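The black bedside cabinet

I bought the cabinet in October from a second-hand shop called Darent, and it has been more useful than most of the furniture I paid proper money for. Flat top, one open space underneath, black all over. It shows dust by the evening, so a damp cloth gets used a lot.

It was meant for the spare bed. For now it stands against the grey wall and takes whatever is put on it - mostly drinks and plates. Evaristo Beltrán, who sold it to me, wanted 70 for it and threw in a lamp from Flakard that I have yet to plug in.

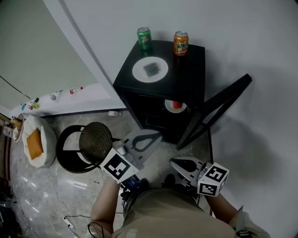

Two cans at the back, one plate on top and another underneath.

My rule for the top is simple. Cans go at the back by the wall, plates in front. A can near the front edge gets knocked by an elbow sooner or later, and I have had fizzy orange in the carpet once already. The lower part is for anything that can wait. It is dark in there, so I use white plates, which I can find without bending down to look.

I did think about a shelf from Tsolakis instead, but it would have meant drilling, and I don't trust that wall.

The ceiling lights do most of the work in here. The long fluorescent one is bright enough to read by, and the smaller one further along helps a bit.
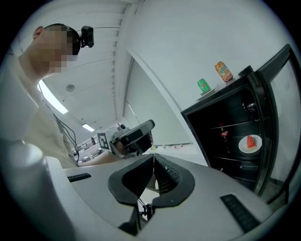 Page last changed: January 18, 2025

I still want a thin mat for the top, something dark that wipes clean. Barnano do one in cork but it is too pale for my liking. Felt would only hold the crumbs. If I find one that fits I will add the measurements to this page.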